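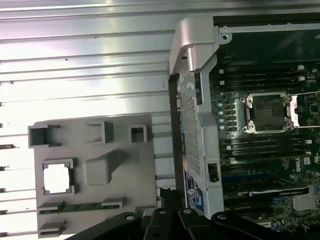

Puesta a punto de la celda de procesadores: lo que hemos aprendido desde junio

Por Elvia Zamudio

Quienes pasáis por el taller de Montes ya conocéis la celda Breren, y quienes seguís este boletín desde lejos lleváis meses leyendo su nombre sin que os contemos gran cosa de sus tripas. ¡Ya tocaba! En junio la montamos para una sola tarea, manejar procesadores de ordenadores de sobremesa con una pinza, y desde entonces hemos cambiado más cosas en la pinza y en el soporte de piezas que en todo el programa.

Empiezo por la pinza, que es mi debilidad. Los dedos cierran por un juego de eslabones atornillados, y con el uso ese juego coge holgura. Una holgura pequeñísima, de las que con la mano apenas se notan, pero que en la punta del dedo basta para que el chip suba torcido. Ahora repasamos los tornillos allen cada 312 ciclos, siempre en el mismo orden, del cuerpo hacia la punta, y volvemos a tomar la referencia de cierre antes de tocar una sola pieza.
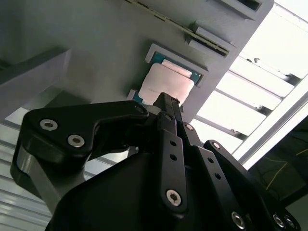 La referencia la tomamos en el propio marco del soporte. Llevamos la pinza despacio hasta el borde del procesador, cerramos con la fuerza mínima y miramos si los dos lados llegan a la vez. Si uno llega antes, se corrige el centro de la herramienta y se repite. Con práctica son 14 minutos (la primera vez nos llevó una tarde entera, todo hay que decirlo).

El otro gran asunto es el agarre. Probamos fundas de silicona, probamos puntas lisas, y al final lo que mejor nos va es la cinta negra enrollada en los dedos, justo donde tocan los cantos del chip. Es barata, se cambia en un momento y perdona mucho. Eso sí, hay que ponerla tensa y sin solapes gruesos, porque cualquier bulto desplaza la pieza. La renovamos cada 700 agarres, o antes si se ve brillante.

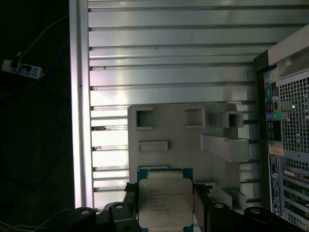

Para comprobar una cinta nueva hacemos 22 recogidas seguidas y paramos con el chip en alto en cada una. Si el procesador queda derecho en todas, la damos por buena. Si baila en una sola, fuera cinta y vuelta a empezar. En el registro Didton apuntamos la fecha, quién la puso y el valor de cierre; por favor, no dejéis la última casilla en blanco, que luego es la que más falta hace.

Y queda el soporte Erden, la parte más agradecida de la celda. Un milímetro de giro en la base se convierte en un buen disgusto al otro extremo, así que después de cada limpieza se comprueban dos puntos del soporte y uno de la torre. Lo hacemos con la torre ya tumbada sobre la plataforma.
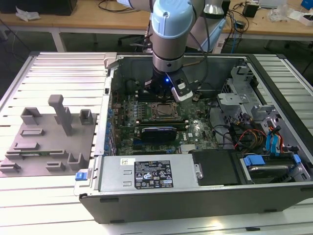 La distancia entre soporte y torre es la otra cota que vigilamos. Cuanto más corto es el recorrido, menos tiempo pasa el chip en el aire y menos tiene que girar la muñeca. Con la bandeja gris a la izquierda del ordenador, como la tenemos puesta, el brazo baja sobre el zócalo vacío casi en vertical y el cable negro del lado derecho conserva su bucle. Ese bucle hay que mirarlo siempre: moved el brazo a mano por todo el recorrido, a velocidad reducida, y comprobad que el cable no roza la caja ni se tensa en ningún punto.

En las próximas semanas queremos afinar la bajada al zócalo, que todavía hacemos más lenta de lo que nos gustaría. Si alguien de otro taller tiene una rutina de calibración distinta, que me escriba, ¡me encantará probarla! La hoja de mantenimiento actualizada está colgada junto a la celda, con los pares de apriete en el reverso.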